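Right, quick one before I go back to work. Save 2211 is done. Finished. I've been chewing on Andum since April and last night, well past midnight, I finally got the harbour ending, and I have Opinions.

For anyone who hasn't touched it: Andum is a turn-based thing, small map, hexes, you run a trading town and everyone around you would quite like to own it. Five factions. You pick two at the start and marry them together, more or less, so you get one lot's soldiers and the other lot's laws. Sounds fiddly. Is fiddly. Took me three abandoned campaigns before I understood that the laws matter more than the soldiers, and the tutorial doesn't mention laws at all except in one tooltip.

I went Anetti and Bistitz this time. Anetti for the boats, Bistitz because their grain law lets you sell the same harvest forward into next year, so you're permanently in debt but permanently fed. Lovely. Stupid. It got me through the first winter with one unit of pikes and a mayor everybody hated.

## The bit where it nearly fell apart

Turn 181. I'll remember that number for a while. The Sultana (she's the big one to the east, proper end-boss stuff, never seems to run out of horses) sent an envoy offering peace if I gave up the salt road. I said no. I always say no to the salt road, it's half the income. Next turn she had two armies sat on it anyway and I'd lost the road AND the peace.

What I should have done is check her treasury first. You can, if you've got a spy in the capital, and I had one, I'd just forgotten about him. He'd been sat there for forty turns reporting on the price of figs. If I'd looked I'd have seen she was skint and bluffing about the third army, and I could've paid off her generals with next year's grain. Instead I spent an hour and a half retreating in small steps over the same four hexes in the rain.

Rain is brilliant in this by the way. Halves your movement, wrecks bowstrings, floods the low tiles if it goes on. The AI doesn't seem to understand it, it'll march cavalry straight into a bog and then just stand there.
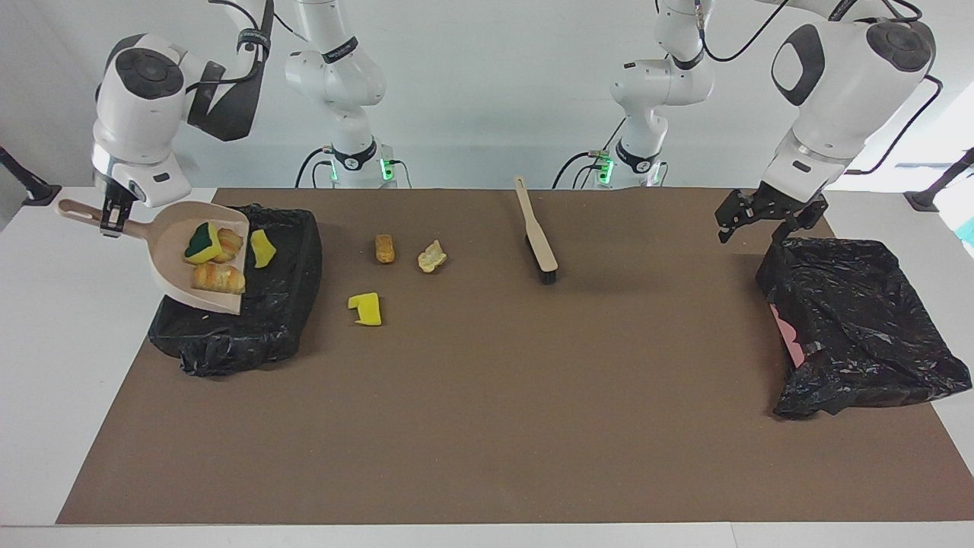
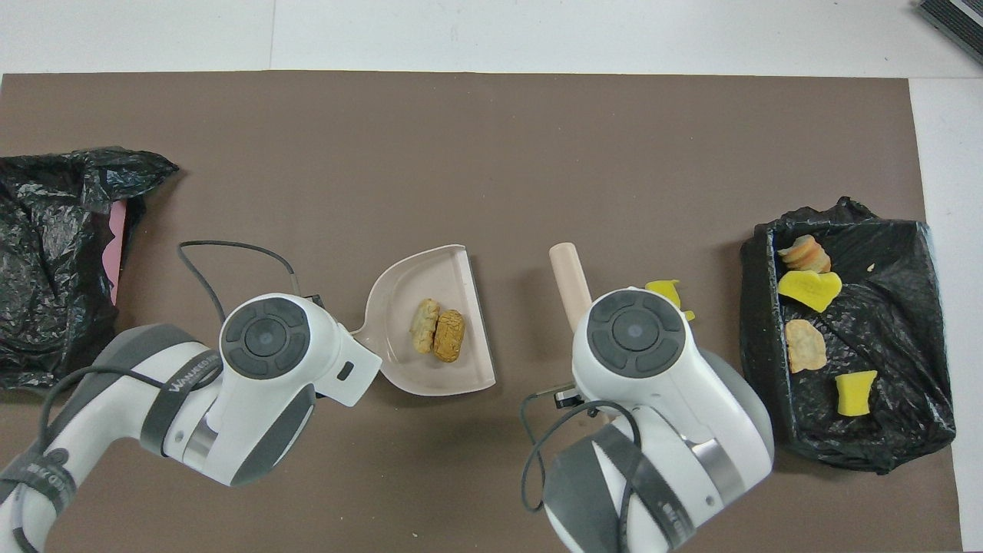

Anyway, bog. That's how I won it in the end. Pulled everyone back over the river, left one militia unit in the village as bait, and waited for the weather. Three turns of drizzle and then a proper downpour and her whole front line was stuck up to the knees. I had boats. She did not have boats. Very satisfying, even if the fight itself was mostly me pressing end turn and eating toast.

Ruwan Jayawardena, who I've been swapping saves with, thinks this is basically cheating. His line is that if the AI can't read the weather then using the weather is an exploit, and he won't do it. He plays Bistitz straight, no forward selling, no bogs, and he's been stuck on the second winter for weeks. So, y'know. Each to thier own.

## Things that still annoy me

The save list. It sorts by save number and won't show you the name of the town, so you're guessing. I've loaded the wrong campaign more times than I'd like.

Marriage events. Same four lines of dialogue every time, and you can't skip them if the bride is from your own faction. Why.

Siege ladders need timber, timber needs the sawmill, the sawmill can't be built next to water, and half the starting spots are islands. There's a workaround where you trade for planks with the hill people but they want iron for it, and if you had iron you wouldn't need ladders, you'd have a ram.

Music's good though. There's a tune that comes in when your granary's under a quarter full, just one fiddle, and I now feel hungry whenever I hear it.

## Next go

Thinking Anetti again but with a horse faction, just to see if I can beat her in open ground without waiting for a puddle. No salt road either. I'm going to hand it over on turn one and see what she does with it. Ruwan reckons she'll leave me alone til midgame, I reckon she'll take the road and come for the harbour by first frost.

If anyone's got the lighthouse built before turn fifty, tell me how, becuase I can't get the stone. Comments are open again, I fixed the spam thing. Got to run, bus in five.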